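Counting the Dornance recall petition
Jan 28, 2020

The electoral office released the validation sheet for the Dornance recall petition this morning. I have read it twice and the method is worth setting out, as most of the coverage in Gastdale gives only the headline result.

The threshold was 2000 valid signatures. The petition fell short by 18. Of the signatures rejected, 555 were struck for address mismatch, meaning the street address on the sheet did not match the one on the roll. The remainder were duplicates or illegible.

Address mismatch is a broad category. It includes people who have moved within the ward and not updated their enrolment, and they are still eligible to vote at a general election. The by-law treats them the same as a signatory from Prarnton. 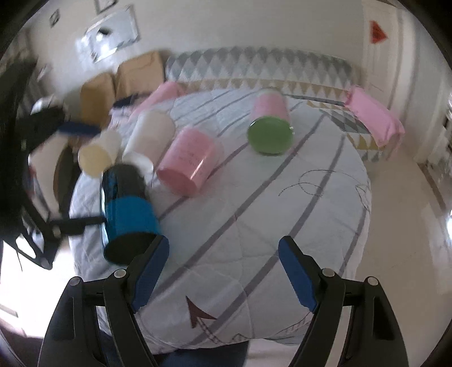
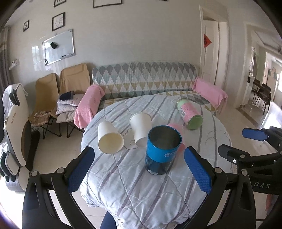

What the by-law allows

Section 2 permits a review of rejected entries if the organisers lodge in writing before the close of the objection period. A review covers only the entries named in the application. It does not reopen the full count.

The El Khatib ruling is the usual reference on this point. It held that a unit number left off an otherwise correct address is a clerical defect and can be cured. It left open whether an abbreviated street name gets the same treatment, and I expect that question to be argued.

If the review fails, a fresh petition cannot be registered until May. I'll post the application once it is on the public register.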